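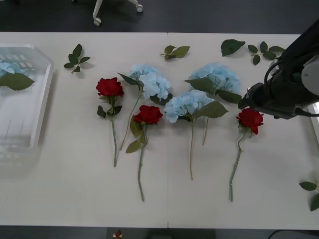
Fengying Lu's memoir of cannery life, The Night Side of Wostance, is coming back into print this October, and I have been pestering its editor for months to sit down and talk about it. I read my copy in a single weekend and then read it again with a pencil. It's the kind of book that changes how you look at ordinary things. Red roses and pale blue hydrangeas laid out on a white table, all of them artificial, take me straight to chapter four, where Lu spends a page and a half on the fake flowers in the cannery manager's window and how much she wanted to hate them and couldn't. "They were always in bloom," she writes, "and so was he, at my expense." I laughed out loud on a bus.

Ximeng Luo laughs at it too, and she must have read that line more often than anyone alive. She edits the reprint list at Seson, a small press with a big appetite for forgotten life stories, and she spent the better part of three years on this one. The first edition was printed by Erkier, a job printer that mostly did calendars and church programs. It made 300 copies, and Lu paid for them herself.

"She sold them out of a shopping bag," Luo told me. "Outside the union hall, mostly, and at the fish market. There's a note in one of the notebooks where she's furious that a man bought one and used it to level his scale. She went back and made him buy a second one to read!"

The notebooks are the big news of this edition. Lu left 14 of them, and until recently readers knew only the printed text, which runs to a slim paperback with a plain cover and a startling number of typos. The notebooks had stayed with Lu's nephew, Boyang Jia, in a suitcase that had moved house with him several times. He wrote to Seson after seeing an old copy listed in a bookseller's catalog.

"It was a very short letter," Luo said. "He said he had his aunt's papers, he said some of them were about him and he didn't mind, and he asked if we liked cats because the suitcase smelled of them. I called him that afternoon."

What she found changed the project completely. The original book has nothing between Lu's first winter on the packing line and the strike, a gap of several years that reviewers (the few there were) put down to inexperience. Lu simply skips ahead, and you turn the page looking for what you missed. The notebooks show she had written 7 chapters covering those years and pulled them out just before printing.

I asked Luo if she knew why.

"I know one reason, and it's money. Erkier charged by the page. There's a sheet of sums in the back of notebook nine where she works out what she can afford, and she crosses things off like a grocery list. But you don't cut those particular chapters for money alone. They're about her friend Muchen Ren, and they're the most tender thing she ever wrote. I think she was shy about them. I could be wrong, and I say so in the introduction."

Ren appears in the printed book as "M.," a woman who shares a room with the author and lends her a coat. That's nearly all we get. In the restored chapters she becomes one of the great characters in working-class memoir, and I will argue with anybody about that. She sings badly, she bets on rowing races, she teaches Lu to write in English by making her copy out the backs of soap packets. When Ren leaves town to look after her mother, Lu gives it four sentences, and the fourth one is about the price of herring.

"That's where I stopped and had to go for a walk," Luo said. "I'd been typing it up all morning. You get into a rhythm with transcription, you aren't really reading, and then there's the herring."

Transcribing was slow. Lu wrote in pencil, in a mixture of languages, and she used both ends of each notebook so that two accounts often run toward each other and collide in the middle. Luo brought in the translator Teodor Wilczyńska for help with the cannery slang, a good part of which came off the boats and never got into any dictionary. They argued about it constantly, and I gather they enjoyed themselves.

"Teodor wanted to explain everything. I wanted to explain nothing. There's a word the women used for the wet stretch of floor by the gutting tables, cui, and he had a note on it that went on for most of a page. It was a wonderful note. I cut it down to a line and he didn't speak to me until lunch."

I wanted to know how she'd handled the joins. Restored texts can be hard going, with brackets everywhere and a footnote for each comma. Seson has gone another way. The 1st edition text comes first, exactly as Lu published it apart from plain misprints, and the missing chapters follow as a separate part with their own short preface. You can read straight through, or you can stop at the gap, flip to the back, and come home again. I did it the second way on my second reading and I recommend it.

"We tried slotting them in," Luo said. "We had a full set of proofs like that. It read smoothly, and that bothered me. She made a decision in her own lifetime about what the book was. I didn't feel I could quietly reverse it and put her name on the front. Boyang agreed, and he's tougher on these things than I am."

His own contribution is a brief afterword, and it's a treat. He remembers his aunt reading aloud to him from what he took to be a storybook, and only much later recognizing the foreman and the flooded stairs when he opened the notebooks. He also corrects her on a couple of points, including the color of the coat.

We talked for a while about how memoirs like this get lost. Luo doesn't have much patience with the idea that they are rare. She thinks there are a great many, run off by local printers, sold hand to hand, and sitting now in boxes with a name on the first page that means nothing to whoever opens them. She checks those boxes wherever she goes. Her suitcase on the way home from any trip is, she admits, a problem.

"People look for the famous event. Was she at the strike, did she meet so-and-so. Fengying was at the strike, and she's very good on it, but she's better on soup. Look at the chapter where they're all trying to keep one pot going on a stove with a broken door. You learn more about who trusted whom from that pot than from any of the speeches."

I asked what she'd say to someone sitting on a relative's papers and wondering if anyone would care.

"Read them first. Read all of it, even the lists. Then write down who the people are while there's someone left to ask. Boyang did that with his mother, he went through name by name, and half of our notes come from those pages. And please don't tear anything out! Even if it's about you."

She's already on to the next thing, a lighthouse keeper's account of his marriage that she would only describe as "very rude and very sad." Before we finished I got her to read me a little of Lu in the voice she hears in her head. She picked the soap packets, and did Ren's singing as well, loudly enough that someone came to the door.

The Night Side of Wostance is published by Seson in paperback, with the restored chapters, notes by Ximeng Luo and Teodor Wilczyńska, and an afterword by Boyang Jia.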